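Salazar Bench Kit: Desktop Teardown Edition

Part of the Vuvley club equipment range
For robotics clubs, evening classes and student teams that have outgrown stacking cubes

Status: in stock, next batch October
Ships in: 11 working days
Sold to: schools, colleges, clubs and makerspaces

Overview

The Salazar Bench Kit gives a student team everything it needs to point a robot arm at an old desktop computer and do something useful to it. Take out the memory. Put the memory back. Open a socket lever without bending it into modern sculpture. The tasks sound small until a team has spent an entire evening on one of them, at which point they become a subject of considerable pride and a certain amount of shouting.

We wrote the first version of the course for a college club whose members had won the block-sorting event two years running and were becoming unbearable about it. The desktop computer fixed that by the second session.

The kit is arm-agnostic within reason. If your arm can reach down into a case lying on its side and hold a two-finger gripper pointing at the floor, it will probably do. The checklist in the Atico setup guide will tell you before you spend any money.

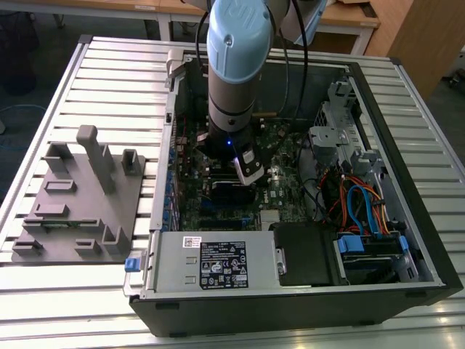 Tower on its side, side panel off, gripper pointed at the motherboard. Fixture plate to the left.

The fixture plate

The gray plate is 3D-printed and sits on the bench beside the computer. It carries a tall post, a slotted holder and an assortment of blocks and slots, so parts have somewhere to go when they leave the case and somewhere to come from on the way back. Teams may redesign it. Most do, usually after deciding that our slots are in the wrong place, and a few of their versions have been good enough that we quietly adopted them.

Print files come with the kit. So does one finished plate, for clubs whose printer is "being looked at."

Choosing a computer

We don't ship the computer. Your IT office has a cupboard full of them and will be delighted to see you. Look for a full tower with a removable side panel, memory slots you can reach from straight above, and no remaining sentimental value. Pull the power cord and leave it pulled. The course never calls for a powered machine, and a team that wants to test whether its memory swap really worked should take the tower off the bench and ask the instructor first.

Workstation boards are worth hunting for. They have more memory slots, so there is more to practice on, and the processor sockets are large enough to see what you're doing.

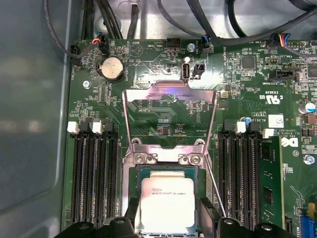
Wrist view of a Dell board with the socket load plate up and the gripper fingers either side of the processor.

Wrist camera and Ama software

The wrist mount holds one small camera looking past the gripper fingers. Ama, our recording and replay software, takes that view along with a fixed camera beside the bench and keeps the two in step. Students soon learn to distrust whichever view is telling them what they want to hear. From the side, the fingers are perfectly lined up. From the wrist, they are about to pick up a capacitor.

Ama runs on an ordinary classroom laptop. Each run is saved with its joint positions and both video streams, and the free club account stores 1536 runs before it starts asking you to tidy up.
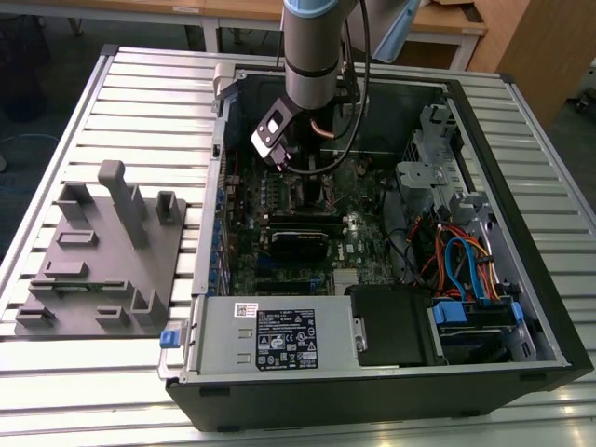
Gripper angled over the upper part of the board, viewed from beside the bench.

The course

The printed course book has eight sessions and assumes students already know how to stop their arm in a hurry. Early sessions cover placing the tower, checking reach and moving around the drive cage without hitting it. Memory modules come next. Latches and levers follow, and cables are saved for the end, when morale is strong enough to take it.

The last session is a timed challenge. Teams get 40 minutes at the bench, including setup, and score points for parts moved cleanly to the plate. Points come off for dropped screws and for touching the computer by hand while claiming not to have.

"I budgeted one evening for the memory module," says Troels Ragnarsson, who wrote the course book. "I would like that evening back, and the three after it."

In the box

Printed fixture plate, gray
Wrist camera mount with screws
Fixed camera bracket for bench or wall
Course book and instructor notes
Ama club license
Tray for lost screws (fills quickly)

Not included

Robot arm, gripper, cameras, bench, computer, patience

Spares

Replacement plates and camera mounts are sold singly. Course books come in packs of 11. Clubs ordering for the new term should get requests in before October, when every other club remembers at once.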